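1/5/26

Slept badly again, so I gave in and read the whole leaflet that came with the Nisau drops. Two before bed, under the tongue, wait for "the body to remember its rhythm". Mine has forgotten, apparently. Weronika swears by them, but Weronika also swore by the magnetic insoles, and those went in the bin before Easter.

The website claims 900 happy sleepers. Happy compared with what? There's no mention of who asked them, or when, or whether any of them had simply stopped drinking coffee at nine at night. I wrote to the firm to find out and got a very friendly reply from a Przemysław Michalski, who thanked me for my interest and offered me a discount on a second bottle. He didn't answer the question. I have written again.

What annoys me is that I did sleep well on the first night. Six hours, no getting up, and I came down to breakfast half ready to apologise to Weronika. Then I remembered I'd spent that afternoon digging out the old currant bush and could have slept on gravel. The second night I lay there listening to the fridge and thinking about the gas bill. Third night the same, with rain.

57 pounds, too, for something that tastes of weak mint. I could have had the bedroom window seen to for not much more, and the draught is at least a thing I can feel with my own hand.

I've decided to keep a proper note for the whole of May: bedtime, coffee, drops or no drops, what I did in the day.

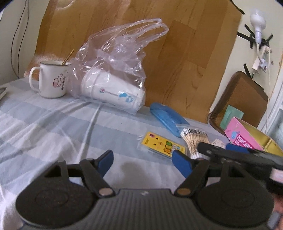

Weronika says writing it all down will keep me awake, and she may have a point there. I'll start tonight without the drops and see.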